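Zordale Community Help > Workplace and Jobs > Automation

Service robots on the evening shift: what happens to attendant duties?

Posted by Firnbridge_Staff, 3/30/25

I am employed as an attendant at a residential facility with 3000 square feet of shared rooms. Management has announced that two robots will take over door rounds and the handling of small items on the evening shift, beginning in June. There are six attendants on that shift. We have been told that no positions will be cut, but our job descriptions will be rewritten. What should we ask for before we sign the new descriptions?

ritside_ops

Our site went through the same change. I would recommend that you request the following in writing:

Who is responsible when a robot stops in the middle of a task. At our site this fell to whoever was nearest, and it was not counted as work until the second schedule review.

Whether monitoring is a separate duty. An attendant who is watching a screen cannot also be answering residents' calls.

How training hours are paid.

The amount of walking went down for our staff. The amount of waiting went up – chiefly at doors – and several attendants found this more tiring than the old rounds. Pay grades were not changed, although the new duties were plainly different in kind.

Goodall Desk

It depends on your contract. Ask your manager.

quietcorridor

The reply from ritside_ops is sound. I would add that attendants should be shown the simulated trials of each task before the descriptions are final. Our employer allowed this after a written request, and the staff were able to point out which steps would still need a person close by. Two tasks were returned to the attendants as a result, and the descriptions were amended to say so. The views attached are of the kind we were given: work at a door, and the holding of an item.

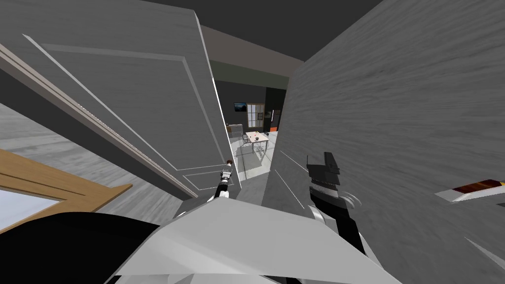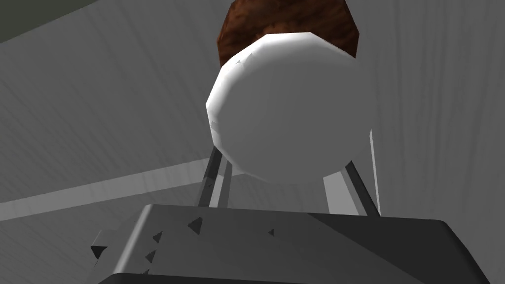

Simulated views. First: left gripper at the door knob. Second: white rounded object held between two gripper fingers.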